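弗拉斯特维尔通讯

十二月号 楼务与邻里

灰箱子里的东西,请来认一认

本栏本来留给暖气检修的后续,检修公司说等他们的报告,报告说等配件,配件没有说话。所以这一期改谈箱子。

住在斯科拉德楼的各位大概都知道,一楼信箱旁边的公用房里有一张浅色木桌,桌上有一只灰色大箱子。四月份开始,凡是在走廊、洗衣间、后院、电梯里捡到而又看不出主人的东西,都往里放。规矩当时贴在门上,一共两条:放进去的东西要倒空,拿走的东西要是自己的。两条都不算深奥,执行起来各有各的难处。

先说第二条。箱子启用以来,认领的情况可以概括为“雨伞很抢手”。凡是能用的伞,当天就有主人,有一把甚至先后有过两位主人,双方都描述得出伞柄的颜色,最后是先到的那位拿走了,后到的那位拿走了一副手套。手套究竟是不是他的,本栏没有追问,冬天已经很冷了。

相比之下,塑料制品无人问津。一个人丢了伞会在楼里走三个来回,丢了一只杯子,就好像杯子自己想通了要出去闯一闯。有位读者来信说,她家厨房有一整排没有杯子的杯盖,她一直以为是买的时候就多送。我们建议她下楼看看,她回信说箱子太深,弯腰不方便。这一点后面再谈。

再说第一条,也就是倒空。什么叫空,楼里显然有不同的学派。一派认为倒过来不滴就算空,一派认为摇一摇听不见声音就算空,还有一派认为放进公家的箱子就算空。今年夏天的那次气味事件,本刊七月号已经用了整整一栏,不再重复,只提醒一句:酸奶不属于失物。
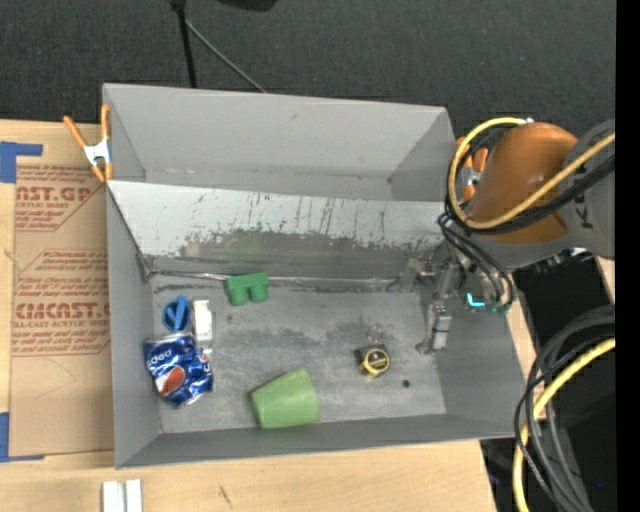
失物和垃圾的界线,是本栏今年收到来信最多的题目,比停车还多。按理说不难分:有人会回来找的是失物,没人会回来找的是垃圾。麻烦在于放东西的人往往替别人乐观。箱底左前角那只压扁了的蓝色百事可乐罐就是一例,标志还很鲜亮,罐身已经皱得不成样子,很难设想哪位邻居会在夜里惊醒,想起它还流落在外。离前壁不远侧躺着的浅绿色塑料杯则是另一回事,它完全可以再喝几年水,只要有人肯承认它。至于那件绿色的、带两个圆柱形凸出部分的块状东西,编辑部内部有三种看法,哪一种都说服不了另外两种,欢迎知情者来信,写明是什么,以及为什么一户人家会需要它。

还有那件蓝色的圆形塑料物,上面横着一道颜色浅些的梁,高出边沿。有人一口咬定是某种盖子,有人说是玩具上的。我们倾向于刊登这两种意见而不作裁决,因为上次裁决的是一只漏斗,事后收到的抗议信至今还在抽屉里。旁边那件窄长的白色东西也请一并看看,有淡淡的灰色痕迹,是字还是磨损,凭本刊编辑的眼力说不准。家里若有什么东西少了窄窄的一条,不妨来对一对。

箱子本身也有人提意见。最集中的一条是嫌它旧。它确实旧,里面那块斜板上半截发白,划痕不少,下半截已经磨成深一些的灰色。本刊认为这不影响失物的心情。箱子是菲利曼斯商店清仓库时让给我们的,没有收钱,只收了一封感谢信,信的草稿改了四遍,比箱子费工夫得多。有人提议刷漆,有人提议在里面铺绒布,后一位提议者请自行想象绒布和可乐罐相处两个星期以后的样子。

第二条意见是它分成一大一小两格,用途不明。我们原先的设想很周到:后面窄的一格放钥匙、卡片一类的小件,前面大的一格放其余的。窄格的纸标签贴过两回,头一回写的是“小件”,于是有人放进去一颗很小的土豆。第二回写的是“钥匙及证件”,从此再没有人往里放过任何东西,包括钥匙和证件。标签后来不见了,也没有人拿到失物箱里来。

第三条就是前面说的太深。身高不够或者腰不好的邻居,可以在前台借那把长柄夹子。夹子请还回来。它已经在失物箱里出现过一回,当时大家花了不少力气,才想出办法把它从箱底拿上来。

下面是正经事。

年底要清一次箱。认领截止到2025年12月14日晚上,公用房那天开到十九点,过了时间请不要敲窗户,窗户对着的是洗衣间,敲了只会吓到叠床单的人。认领不用填表。原先有表,表上有一栏“请描述物品的显著特征”,收回来的答案以“蓝色”和“塑料”为主,另有一份写的是“有感情”。表格就此取消。

来认领时请当场把东西带走。去年有两位邻居兴高采烈地认出了自己的东西,拍了照,说改天来拿,改天没有来。照片想必保存得很好。

清箱以后,东西这样处理:

还能用的杯子、盒子,洗干净,放到潘咖啡后门那张旧物交换的架子上,谁要谁拿。潘咖啡请我们转告,架子是给完整的东西用的,去年那半只蒸笼给店里带来了不少询问。

压扁的罐子,进金属回收桶。各位以后也可以省掉中间这一步,回收桶就在公用房门外,从门口走到箱子和从门口走到桶,路程一样,桶还不用抬手。

认不出来的东西,再留一个月,单独放。留一个月的理由是去年有一件认不出来的东西,刚扔掉就有人来找,原来是百叶窗上的,那家的百叶窗到现在还斜着,从街上抬头就能看见。

顺便报一下账。今年旧金属交回收站,连同后院拆下来的旧架子,共得款一千一百二十八元,已经并入走廊灯泡的开支。二楼走廊那盏一闪一闪的灯不在此列,那盏灯的灯泡是好的,问题出在别处,电工来看过,说的话很长,结论是还要再来一趟。

关于来年,目前收到的建议有这么几条。一是给箱子配盖子,反对意见是有了盖子就更没有人往里看。二是每个月把箱里的东西列一张单子贴出来,本刊赞成,前提是提议者负责列,提议者得知以后撤回了建议。三是干脆取消箱子,各人捡到什么就摆在窗台上。窗台的事我们问过年纪大些的住户,据说从前正是这么办的,后来窗台上摆满了单只的袜子,从大门进来像是走进了一家不太兴旺的铺子,所以才有了箱子。

另有一位读者问,孩子捡到东西放进箱子,算不算做了好事,能不能写进学校的手册。我们认为算。不过同一个孩子在同一个下午捡到同一只发夹五次,只能算一次,多出来的四次属于锻炼身体。

丢了伞的读者请不必来信,箱子里现在没有伞。

下一期预定谈暖气,如果配件到了的话。来稿和来信请投一楼的绿色信箱,不要投进灰箱子。上个月有三封信就是在那里找到的,其中一封是投诉灰箱子的,语气很重,还沾了一点果汁,我们读得很认真,只有第二页的下半张没能读出来。写信的那位如果愿意,请把那一段再写一遍。

本刊编辑室,斯科拉德楼一楼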